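Can machines do the chores yet?
Speaker notes, Brahim Belkadi
Sudcombe, 2026-10-21

Start without the title slide. Ask who in the room has a machine at home that washes dishes. Most hands go up. Then ask who has one that loads and unloads itself. Wait.

The gap between those two questions is the talk. We have had machines for washing for a long time. The handling on either side of the washing is still done by people, at home and on the shop floor.

Introduce myself briefly. I run the packing and finishing side at Nornmont. We make small cloth goods, mostly pouches, liners and covers. I am a buyer of automation and I have bought some of it badly. Mention the label feeder from February if the room looks friendly. Skip it if we started late.

PART ONE: WHAT ALREADY WORKS

Sealing, weighing, labeling, moving a closed carton from one place to another. All solved at our size of business. The carton has the same shape every time, so the machine can repeat one motion all shift.

Home version of the same thing: vacuuming a clear floor, mowing a flat lawn. Say "clear" and "flat" slowly.

PART TWO: WHAT DOESN'T

Anything soft. Cloth changes shape when you touch it. A person picking up a folded piece feels how many layers they have and lets go of one if it is too many. We do that without looking. A machine has to get that from a camera or a sensor in the fingers, and dark cloth is hard on cameras. One fold looks a lot like the next.

Give the trial numbers here. We ran the Jovine cell on one job: take a soft item, lay it flat in a tray, move on. 1000 attempts over the trial. 713 good placements. Let people do the subtraction themselves. Then say that every miss needed a person to walk over, and that the person was standing there anyway.
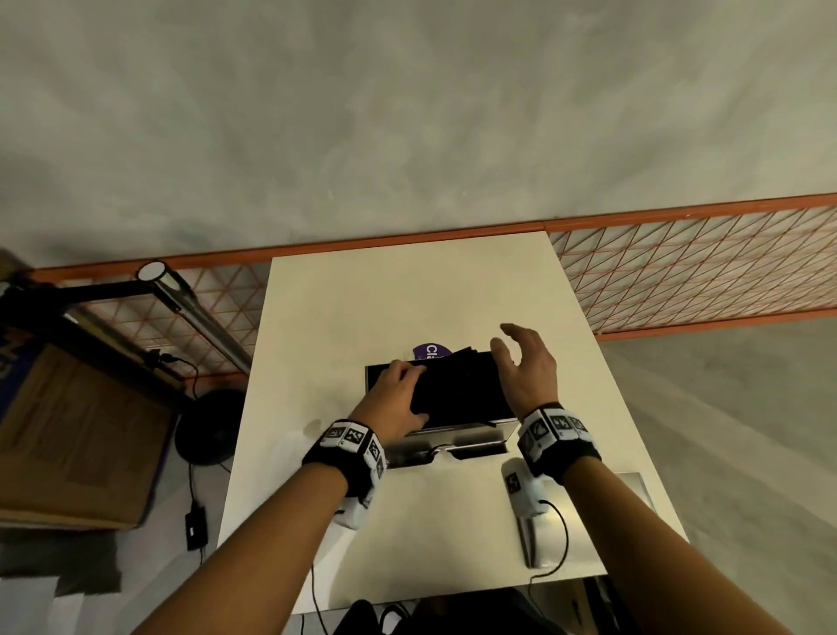 Speed is the other half. Our people place an item in a few seconds and talk while they do it. The Jovine cell took 16 seconds when it got the item right first time. I would accept slow if it ran overnight alone. It can't run overnight alone with that many misses.

Be fair to Jovine. They told us before we signed that soft goods were the weak spot. On rigid parts the same cell did fine and we still use it for those.

Someone will bring up the folding videos. Answer: I have seen them too. Ask how many takes, who laid the garment out first, and what happens with a garment the machine hasn't met. If the seller answers all of that in plain numbers, keep talking to them.

PART THREE: HOW THE MACHINES ARE LEARNING IT

Keep this short, I am not an engineer. The older way was to write out each motion. For soft items that never got far. The newer way is to record people doing the task many times, tracking where the hands go, and train on the recordings. Two hands matter here. One holds the item still while the other takes the edge. Much of the older equipment had one arm and no good way to do that.

Lã, the wool finisher, went this route before us. They shared their notes and I have permission to quote one line: "The second hand was worth more than the better camera." Read it twice.

PART FOUR: WHAT I WOULD BUY TODAY

Rigid items, fixed positions, one motion: yes.
Soft items with a person beside the machine: only as a trial, with an end date in the contract.
Soft items unattended: no.
At home: no to laundry, no to clearing a table. Check again in a few years.

My own bar is 80 items in a row with no help, on our cloth, in our building. I put it in the tender. Two suppliers dropped out when they read it, and I took that as useful information.

Questions. If asked about jobs: our headcount is the same as before the trial, and the finishing team chose which task to test. If asked about price, give the range from the handout and no more, the quote is under discussion.

Handouts are in the blue folder. Leave the spare copies at the door.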